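Hand-held gripper: left finger drops folded cloth, replace pad or whole finger?

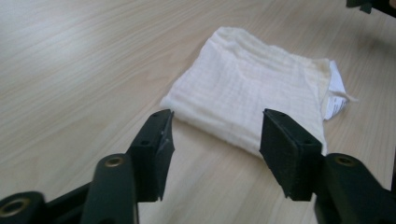
Fingers open over the folded cloth, care label to the right

We run a hand-held gripper on cloth folding tasks. After 176 grasps since June it started losing thin fabric on the left side. The right foam pad still looks fine. The inner edge of the left finger is scuffed and has a worn white patch on it, tape or residue. Do I have to swap the finger, or can I re-pad it?
Wiremu Grimshaw

Mitiku Gashaw
Re-pad it. Unscrew the finger (the 2 small holes on top are screw holes) and work on it at the bench – don't scrape while it's mounted, you'll load the linkage. Peel off the old material, wipe with alcohol, let it dry, stick the new foam on and clamp it for 30 minutes. Change both pads together so they match in thickness. Then close the fingers on a strip of paper and pull. It should drag evenly from top to bottom.

Plurkitz
Had the same thing, new foam fixed it. Check the brass inserts in the links too. If one turns with the screw, no pad will help.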